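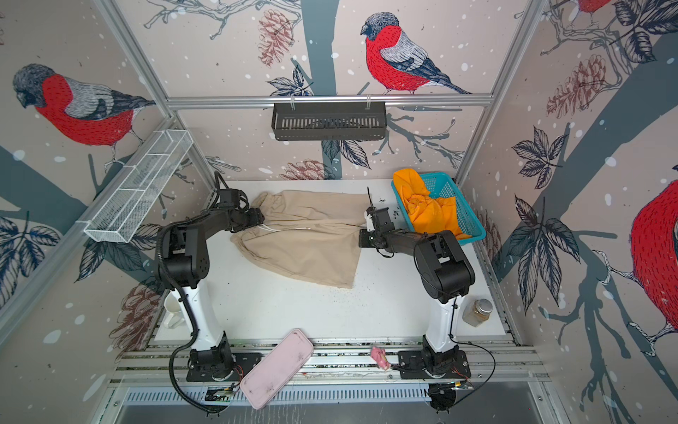 Bimanual pants flatten: left arm lifts before right arm has the fabric

Posted in: Software > Control & Planning
October, by Josphat Ogola (jogola), 9:40 pm

ok so stuck on this for a while now. two arms, one policy, task is get the pants flat then fold. Viltis runtime, chunked actions, chunk length 50, I execute 21 then re-query. trained on 261 demos.

Flatten step is supposed to end with one gripper at each end of the waistband, then both pull. When it gets there it's great. Problem is the step before. Left grabs the corner and goes UP while right is still wandering over to find its end. Then everything hangs off the left gripper and the right one has nothing sensible to grab.

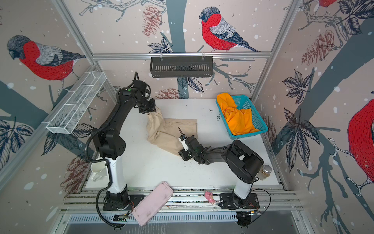
Left already up with its corner, right gripper still down by the lower edge.

Things I tried:
- shorter execution window (jerky, same failure)
- temporal ensembling on, off, on again
- slowing the left arm 30%. helps a little?? hate it

Logs look clean, no dropped frames on either wrist stream. Anyone seen this. Don't want to collect more demos if its a config thing

---

fold_or_fail wrote:

its the demos. how many of the 261 have the operator pausing after the left grasp? if people teleop fast they start the lift while the other hand is still closing, and the policy learns that lift follows left close. Not right close. Go look at gripper state for both arms at lift onset.

---

tkimaro wrote:

Disagree, or half disagree. We had the same symptom on the Kermont planner stack and the demos were fine. It was latency between the two arm command queues. Left got its chunk first, every time. Doesn't look like much in the logs because each arm on its own is smooth. Plot both on ONE clock.

Also what are you conditioning on. Overhead plus two wrists?

- Tumaini Kimaro

---

jogola wrote:

overhead + both wrists yes. Plotted on one clock like you said, offset is 21 ms, steady. I can't see that causing a lift half a second early.

fold_or_fail is annoyingly closer. Went through the demos and a good chunk have lift starting before the right gripper is closed. Mostly the later ones, when I got quick at it.

But theres a second thing. Sometimes right doesn't go for the waistband at all, it heads down toward the legs.
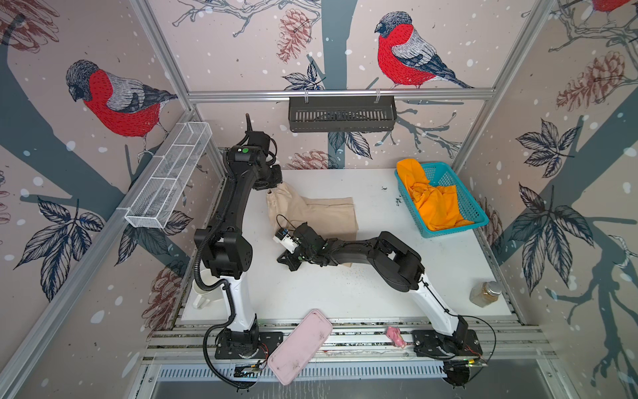

and then it just sort of hovers, re-queries, hovers. I have a run where it sat like that for 1,694 control steps before I hit stop. Left kept holding the whole time, no retry, no release. So even if I fix the lift timing I've got a right arm that doesn't know which end of the pants it wants.

---

fold_or_fail wrote:

1,694 steps lol. put a timeout in

---

le_goff_fan wrote:

why is this learned end to end anyway. Segment the garment, pick two keypoints, move both grippers, gate the lift on both closed. Le Goff style state machine. 2 days work and you can debug it

---

tkimaro wrote:

Because keypoints on crumpled fabric are miserable, that's why. Works when it's flat. If it's flat you don't need the flatten step.
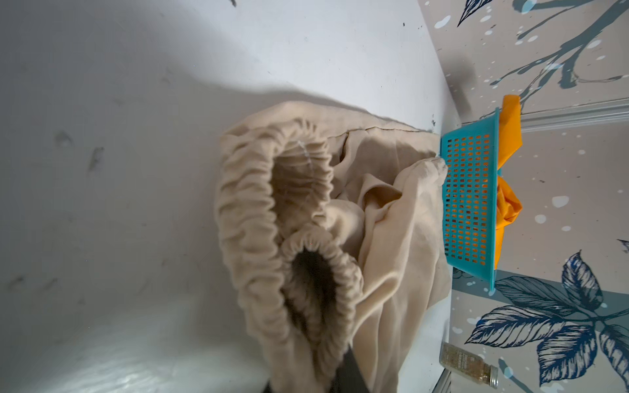 Keypoint detectors want one clear answer per landmark and cloth won't give you that from up close. I trained one on 2,000 labeled garment crops and it was solid on overhead views, hopeless on wrist views. Take the wrist shot there, two elastic cuffs sitting right against each other, overlapping a bit, both just dark puckered rings. Which one is leg A? And the finger is partly under the lower one already, so even the label you'd want is half covered. The policy has that same ambiguity, jogola. I'd bet the right arm going for the legs is the wrist cam winning over the overhead. Try dropping out the wrist images at random in training, 20% or so.

---

le_goff_fan wrote:

fine but you can still gate the lift. nothing stops you gating a learned policy. both grippers closed with width above the empty threshold or left z is clamped. five lines

---

jogola wrote:

gate is in. Clamps left z until both report fabric. No more early lifts in tonight's runs, but now when right picks a leg the gate happily lets it through (its holding fabric, technicaly) so I get a nice synchronized pull on the wrong thing.

Retraining overnight with wrist dropout, and with the sloppy late demos cut. Also put the timeout in, release and go home. Will post the loss curves from the Fanach box tomorrow if anyone cares

---

fold_or_fail wrote:

don't care about loss, post success rate

---

tkimaro wrote:

And change one thing at a time please. You're changing three.

Contact the mods | Copyright forum members, all posts | Back to top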